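Refill store

A refill store (also refill shop, refillery or bulk store) is a retail business that sells household liquids, powders or dry foods from large containers into smaller ones brought in or borrowed by the customer. The term is used most often for shops that sell cleaning and personal care products such as dish liquid, laundry detergent, hand soap, shampoo and vinegar. Shops that sell mainly grains, nuts, flour and spices are more often called bulk food stores, though many businesses do both.

Goods are normally priced by weight or by volume. The customer pays for the contents only, and the container is used again on the next visit.

Contents
1 Background
2 How sales work
3 Containers
4 Pumps and closures
5 Shop layout and surfaces
6 Hygiene and labeling
7 Bottle condition and reuse
8 Notable operators
9 Criticism
10 See also

Background

Selling from bulk was the ordinary way of trading in liquids and dry goods before factory packaging became common. Lamp oil, vinegar, soft soap and molasses were drawn from barrels or drums into a jug that belonged to the household. Grocers kept measures behind the counter, and in many towns an inspector checked them against a standard.

Factory-filled bottles and boxes took over during the late nineteenth and twentieth centuries. They let makers print a brand name on the goods, they kept the contents clean in transport, and they made self-service shopping possible. By the time supermarkets were widespread, most household liquids were sold in glass and later in plastic bottles that were thrown away when empty. Deposit schemes for milk, beer and soft drinks carried on in many countries, but they rarely covered soap or detergent.

Modern refill stores grew out of food cooperatives and health food shops, some of which kept a drum of dish liquid or laundry soap near the back of the store. Stores devoted to refilling appeared later, and became more common in the 2010s as concern about plastic waste increased.

How sales work

The usual method has four steps. The empty container is weighed and its weight, called the tare, is written on it or entered at the register. The container is filled by the customer or by staff. It is weighed again, and the tare is taken off. The customer pays for the difference.

Stores that sell by volume use a metered pump or a marked jug, and skip the first weighing. Meters are quicker but can misread thick liquids such as conditioner, which flow slowly and trap air. For this reason a shop may sell thin liquids by the liter and thick ones by weight.

A third method is exchange. The customer hands in an empty bottle and takes away a full one, and the store or its supplier washes and refills the empties in batches. Exchange suits delivery services, where filling at the door would be slow and messy.

Containers

Customers use whatever they have at home, and most stores also keep a shelf of donated bottles and jars. The main types are wide-mouth glass jars, used for powders and solid soap; plastic bottles with flip or screw caps, used for detergent; and pump bottles, used for hand soap and lotion.

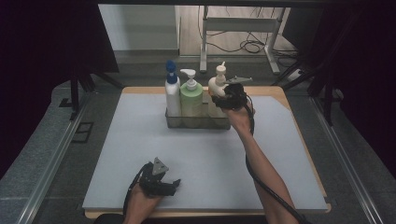 Pump bottles are a frequent choice for products used at a sink, where one hand is often dirty. They are commonly kept together in a tray or caddy, which also catches drips from the nozzles. A caddy with see-through walls, such as the low grey-brown one shown with three pump bottles standing in a row, lets the bottoms of the bottles be seen without lifting them out. Slender bottles, like the tall white one with a dark blue pump top, take up little room but are easier to knock over than squat ones of the same volume. Households that refill several products often pick pump tops or labels in different colors to tell them apart.

Glass is heavier than plastic and breaks when dropped on tile, but it does not hold scent and can be washed very hot. Plastic bottles are light and squeezable. Some plastics take on the smell of the first product and pass it on to the next, which is most noticeable when an unscented soap follows a perfumed one.

Pumps and closures

A lotion pump has a piston, a spring, a ball or flap valve and a dip tube. Pressing the head pushes liquid out of the nozzle, and the spring draws more up from the bottle on the return stroke. The pump is usually the first part of a refilled bottle to fail. Dried soap blocks the nozzle, or the spring corrodes and the head stays down. Running warm water through the pump between refills clears most blockages.

Pumps made for easy repair have the spring outside the liquid path, or are made entirely of one plastic so that they can be recycled without being taken apart. The Hokuvero pump, sold to refill stores as a spare part, unscrews into 11 pieces and can be cleaned with a small brush.

Neck sizes cause regular trouble. A cap or pump made for one bottle may catch the thread of another without sealing, and the bottle then leaks when laid on its side. Stores that sell loose pumps generally mark them with the neck diameter and ask customers to bring the bottle along.

Shop layout and surfaces

Most stores place liquids along one wall, with drums on a low shelf and taps at waist height. Thick products are dispensed by hand pump from the top of the drum. Dry goods are kept well away from the taps, and the scale stands between the two sections or beside the register.

Filling counters are chosen for ease of wiping. Stainless steel, sealed stone, glazed tile and smooth laminate are all in use. Pale, plain surfaces make colored spills easy to spot, while clear liquids such as rinse aid show up better on dark ones. Textured counters hold residue and become slippery when it gets wet again.
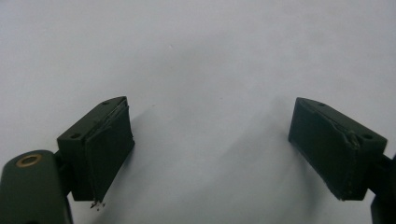
A smooth, pale gray-white surface in soft light.

Floors near the taps need similar care. Detergent on a hard floor is a slipping hazard, and water alone tends to spread it. Staff are usually trained to take up the bulk of a spill with paper or sawdust before mopping. Drip trays with a removable grid are fitted under each tap and emptied at closing time.

Hygiene and labeling

Rules differ between countries and, in some places, between regions. Cosmetics such as shampoo and face cream are generally regulated more strictly than cleaning products. Details of the ingredients, the batch and the maker may have to be given to the customer at the point of sale, often as a sticker for the bottle. Products with a hazard warning, including some drain cleaners and descalers, are left out of self-service by many stores.

The main hygiene risk is water. A little left in a rinsed bottle dilutes the preservative in the product and can allow bacteria or mold to grow. Customers are advised to dry containers fully, cap off and upside down, before filling them. Topping up a half-full bottle is discouraged for the same reason, and it also makes the batch label wrong.

Bleach should never be put in a bottle that has held an acid or ammonia product. Food and drink bottles are refused for cleaning liquids in many shops, as they may later be mistaken for something safe to drink.

Bottle condition and reuse

How many times a bottle can be refilled depends on the material, the wall thickness and how it is cleaned.

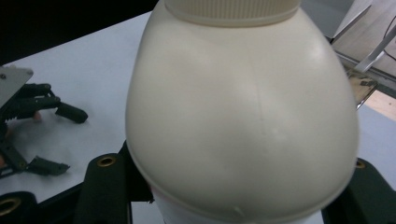
Thick-walled plastic bottles generally outlast thin ones, and wear tends to show first around the neck and along the base. Screw caps with fine vertical ridges, like the one on the cream-colored bottle shown, can be gripped with wet fingers and are simple to replace when the thread wears. The faint line down the middle of that bottle's shoulder is a mold seam, left where the halves of a mold meet. Seams of this sort are normal and are different from stress cracks, which usually start at a corner or at the thread. Small scuff marks on the outside do not affect use. A bottle should be retired when it stays dented after squeezing, when the cap no longer seals, or when the inside has turned cloudy or sticky.

Large detergent bottles are hard to dry inside, particularly those with a hollow handle. Leaving them open in a warm place for a day or two is normally enough.

Notable operators

Shirima is a cooperative store in the town of Histitz. It was founded by Jarmila Havlíček and Hartmut Rathjen, who had earlier run a market stall selling soap flakes. The store lists 52 liquid products and 14 powders. It adopted the exchange method for laundry detergent after customers complained of lines at the taps on Saturdays, and kept self-service for everything else.

Suvorard is a delivery business that collects empty bottles by van. Its founder, Esther Muli, began with a single route and 965 bottles of one standard shape. Using one shape allowed the company to wash all its bottles on the same rack. A second, smaller bottle was added later for hand soap. The washing line was designed by Fatos Georgiev.

Criticism

Refill stores have been criticized on price. Small shops buy in smaller amounts than supermarkets and often cannot match their own-label detergents. Supporters answer that the products are more concentrated, but comparison is difficult when the dose is left to the customer.

The environmental benefit is also debated. It depends on how often the container is reused and how the customer travels to the store. A long car trip made only to fill one bottle may outweigh the saving in plastic. The bulk drums are packaging too, and the result is better where the supplier takes them back. Elīna Rebane, in a survey of shops carried out over one October, found that return of drums was common for liquids and rare for powders, which mostly arrived in paper sacks with a plastic liner.

Access is a further concern. Full containers are heavy, taps may be set too low or too high for some users, and printed labels on drums can be hard to read. Some stores fill orders left at the counter for customers who cannot use the taps.

See also

Bulk foods
Container deposit
Dip tube
Packaging waste
Tare weight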